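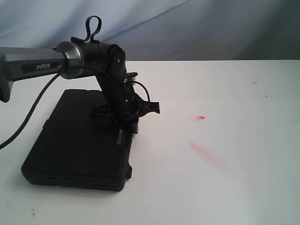 The Setance hard carrying case in black, lid closed.

Setance Hard Carrying Case
Item 3042
Color: black. There is no other color. We asked.

A case is a box you get to carry, and most of what can go wrong with one goes wrong at the carrying stage. The Setance is a flat, rectangular hard case with rounded edges and a lid that meets the base along a seam running around the perimeter. It looks like the kind of thing that holds either a cordless drill or a clarinet, and we have sold it to owners of both.

The surface has a slight texture. This won't hide a gouge, but it does a decent job with the small scuffs that come from riding around in the back of a car next to a jack. Wipe it with a damp cloth. If you have let it get really bad, use a drop of dish soap and then the damp cloth.

What goes in it

Small tools, cables, meters, drill bits, drawing supplies, a modest collection of harmonicas. The inside is one open space with a foam sheet in the lid and another in the base. The base sheet is scored so you can pull out pieces by hand to fit whatever you're carrying. Pull out less than you think you need. The pieces do not go back in, whatever you may have read in the reviews, and a replacement sheet is a separate item.

What doesn't go in it

Anything tall. The case is flat and intends to stay that way. If you have to sit on the lid to get it closed, you want the Donard, which is deeper and has a shoulder strap.

In the box

Case, 2 foam sheets, and a card with the care instructions in very small type. The care instructions are the damp cloth.

Choosing between ours

Setance - flat, hard, for things that lie down.
Donard - deeper, hard, for things that don't.
Mollel - soft sided, for people who have promised to be careful.

Foam sheets are not interchangeable between the Setance and the Donard. They look like they should be. Njoroge Ogola in our returns department would like this printed larger, but the website only has one size of letter.

Is it waterproof?

No. It will put up with being carried from the house to the car in the rain. It should not be left out on a dock overnight, and it is not a boat.

Can I check it on a plane?

People do. We'd put it inside a suitcase. The case would probably be fine, but we have seen what a baggage belt does to a handle.

Can you put my name on it?

Yes, on orders of 100 or more, as a printed panel on the lid. For fewer than that, we suggest a paint marker. Let it dry before you close your hand around it. Vija Rozīte takes the bulk orders and will want your artwork in one color.

Shipping and returns

Ships in 3 business days from the Tandmont warehouse. Unused cases can come back for a full refund as long as the foam is whole. Once you've started pulling pieces out, the case is yours.

Replacement foam is back in stock in April.

Page updated Feb 13, 2025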